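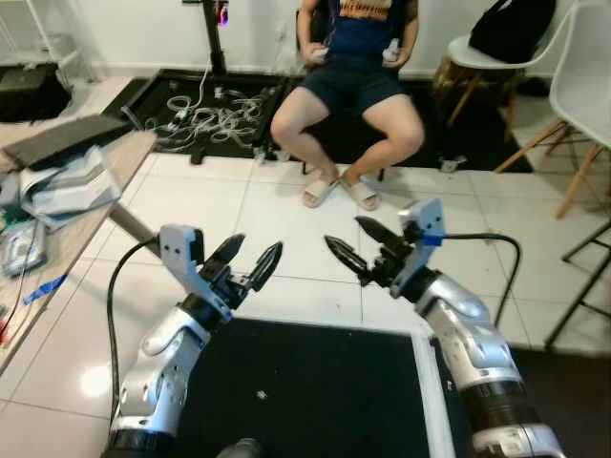

Figure 3. Large black mat on white floor tiles with thin grey grout lines.

4.2 Mats and hard floors

Tiled floors were the most common hard floor in the Millholm homes, followed by vinyl and sealed wood. Most of the tiles were white or cream and had been laid before the present household moved in. Of the 427 households that returned the first questionnaire, the greater part kept at least one mat on a hard floor all year round. Mats of the general kind in Figure 3 were usually bought for one room and later moved to another, most often from the kitchen to the hall.

We asked households how they cleaned under their mats and how often. Answers varied more within each town than between the two. In Tisgate, many people lifted the mat every week and mopped the tiles beneath it. Others swept round the edges and lifted it only when something had been spilt. Households with light grout said they cleaned more often than those with dark grout, and several wrote in the margin that they would not choose light grout again.

Dark mats were preferred near outside doors. The usual reason given was that mud does not show on them, although dust and crumbs do. A few households kept two mats of the same size and swapped them on Sunday, leaving one to dry outdoors.

A smaller group of 38 households agreed to keep a cleaning diary. The diaries suggest that the questionnaire answers were too generous. People who said they lifted the mat weekly missed one week in three on average, and the gaps were longest in winter. The time spent on each clean was also shorter than reported: the longest entry was 20 minutes, and this included moving a shoe rack.

Grout condition was scored on the Bratel scale at the first and last visits. The scores are set out by floor type in the next section.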